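Updates > Prerwood Public Library District > Thread archive

Search this thread Enter keyword Go

Prerwood Public Library District
October 2023

1/ The Board of the Prerwood Public Library District has approved changes to borrowing rules at all three branches: Flekow, Gasness and Radwan. The changes are set out in this thread.

2/ Overdue fines on books, audiobooks and magazines have ended. Balances already on a card will be cleared by staff. Cardholders do not need to call or visit.

3/ Charges for lost or damaged items remain in place. An item is treated as lost 33 days after its due date. The charge is removed if the item comes back in usable condition.

4/ The standard loan period is now 17 days at every branch. Gasness previously used a shorter period for new fiction. That rule no longer applies.

5/ Each adult card may hold 10 requests at a time. Requests above that number that were placed before the change will be honored in the order received.

6/ The Radwan branch has received 3000 items from the former storage annex, mostly local history and large print. Cataloging began in May and continues. Items appear in the online catalog as they are processed.

7/ Local history items marked "R" may be read at the Radwan branch but may not be taken home. Copies can be requested at the desk. Please allow extra time for maps and bound newspapers.
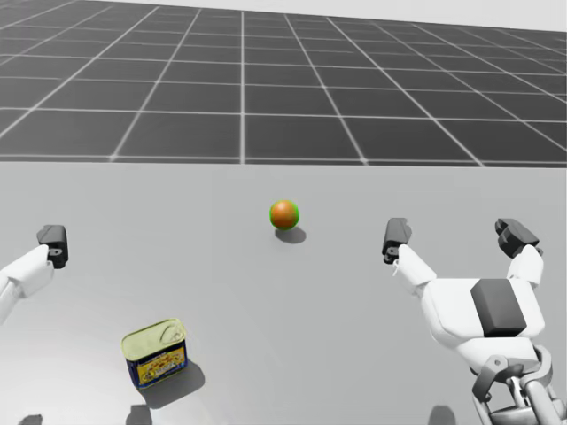
8/ Interlibrary loan requests are still accepted at the Flekow branch only. The lending library sets the due date, and renewals cannot be promised.

9/ Parents and guardians may now link children's cards to their own account. Please bring photo ID and the child's card to any branch. Linked cards share one pickup notice.

10/ Book drops at Flekow and Gasness are open at all hours. The Radwan drop is closed for repaving of the side lot. Returns may be made at the front desk during open hours.

11/ Printed copies of the full borrowing policy are available at each branch. Large print copies may be requested from staff.

Contact the District | © Prerwood Public Library District | Back to top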